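Keeping Wet Wipes Wet, and Other Notes on Cleaning Up a Big Room

I have been cleaning and setting up rooms for Brenholm for nineteen years now, mostly long plain ones with white walls and chairs on wheels, and I still get asked about wipes more than anything else. People buy the big soft packs, use a third of them, and come back to a brick of dry paper. So I thought I would sit down this December, with a cup of coffee at my elbow, and write out everything I do, starting with the pack itself.

Opening a new pack

Lift the lid all the way back until it stays up by itself. Under it there is usually a peel-off seal, and I take mine off completely (I know some folks like to leave it hanging on as a second cover, but it gets linty). Then reach in for the corner of the top wipe and draw it up slowly through the ring. Keep your other hand flat on the pack while you do it, or the whole thing comes up off the table with you! If two wipes come together, hold the second one down at the opening and give the first a small sideways tug.

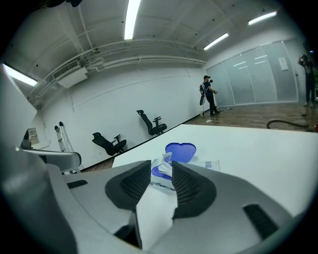
Closing it so it stays closed

A tail of wipe caught under the lid is what dries out most packs. It works like a lamp wick and pulls the moisture right up and out. Tuck the tail back down inside the ring with one finger, press the lid at the front until it clicks, and then run your thumb along the edge once more for good measure. I store mine upside down overnight so the liquid settles toward the opening, and I turn them back over in the morning.

If a pack has already gone stiff, add 4 teaspoons of cooled boiled water through the opening, close it up, and leave it on its head until the next day. This is fine for tables and shelves. I wouldn't use a revived pack on hands or faces.

Saving the lid

My favorite part, and the one my family teases me about. When a pack is finished, the hard plastic lid is still perfectly good, and it seems a shame to send it out with the trash. Peel it away slowly from one side, warming the glue with a hair dryer on low if it fights you, and lay the empty pack down on something flat and pale so you can see what you're doing.
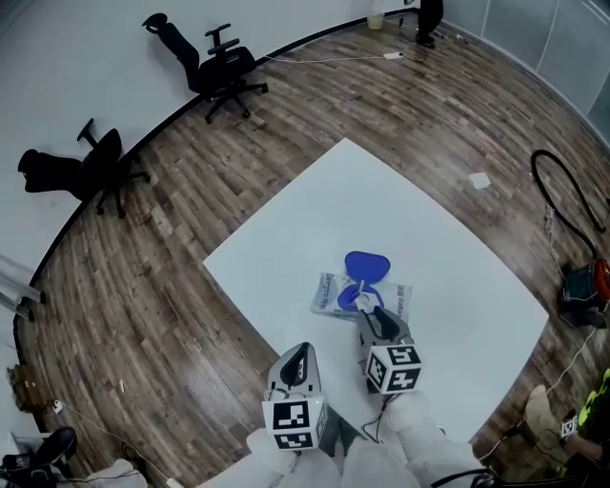

I have been saving lids long enough now to have 27 of them in a Calus cookie tin, and they get used for all sorts of things. Stuck over a hole cut in a freezer bag, one makes a very decent dispenser for cotton pads or plastic grocery sacks. Rub any leftover glue off the underside with a little cooking oil, wash it in dish soap, and let it dry completely before you stick it to anything. The fancy shapes are the ones I hang on to, like that blue one with the rounded, heart-like head and the ring below it, and a shape like that looks sweet on a child's craft box. Double-sided tape holds well on smooth plastic. On cardboard I use regular white glue and put a book on top for an hour or so.

Wiping down the room

Work from the top down and from the far end toward the door. Tables come first, and I fold each wipe in half, and in half again, so I have a fresh side to turn to. White tabletops show streaks dreadfully, so I follow up with a dry cloth while the surface is still damp.

Office chairs take longer than you would think. With a chair on its side you can get at the wheels properly, pull out the hair and thread with tweezers, and wipe the arms of the base one at a time. Mesh backs do better with a soft brush first — a wipe only pushes the dust into the holes.

Baseboards I leave until nearly the end. A black one shows every speck of dust, and an old sock over the hand does it faster than any wipe. Then the floor, swept along the length of the planks and never across, and a barely damp mop after that.

For a room the size of the long one at Grurkow I allow 9 wipes for the tables and whatever is left in the open pack for the chairs. Close the lid between tables, too. It is a nuisance, but the last wipe will come out as wet as the first.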